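Delano on Kramer Street shutting for a refit, reopening in April?

trukitz_regular
Posted 13th January
Walked past the Delano at dinnertime and there's a notice on the door saying it's been sold and they're closing for building work until April. Anyone know more? I've been going in there for 31 years and I'm a bit gutted, if I'm being truthful. Please tell me they're keeping the back room.

GerdA
It's the Gendstead lot who've bought it, same people who did the one by the station. My niece works there and says they're decent to the staff. Could be a lot worse, it could have been flats.

pirjo_s
Oh no, not them! The station one is lovely if you like paying over the odds for chips in a tiny bucket. I went twice and couldn't hear a word anyone said, it's all hard floors and no curtains. The Delano's carpet is horrible but at least you can have a conversation on it.

Timo P
I'll stick up for them. The Delano toilets have been a disgrace for years and the heating is either off or tropical. Somebody needed to spend some money. Gerd, is it true they want 100 covers in there? Where would they put them??

GerdA
100 is what I heard, but that includes the yard. Inside it's more like 50 and standing room at the bar.

Timo P
Fair enough. My only request is more sockets and a proper quiz night sound system, that old speaker crackles like a chip pan.

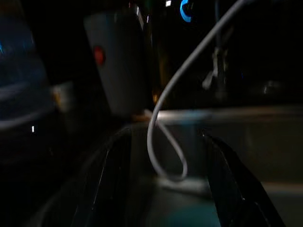 Light grey cable

trukitz_regular
Never mind the speaker Timo, what about the dartboard? If the darts goes then so do I, and so does the whole Thursday team.

Somto_S
Team's got 2 away games in a row anyway so you'll survive a bit. I asked behind the bar and they said the board is staying "for now", whatever that means.

pirjo_s
"For now" means it's a cocktail corner by summer. Mark my words.

GerdA
You said that about the Trukitz Arms as well Pirjo and they've still got theirs :)

pirjo_s
They moved it next to the gents, Gerd. Doesn't count.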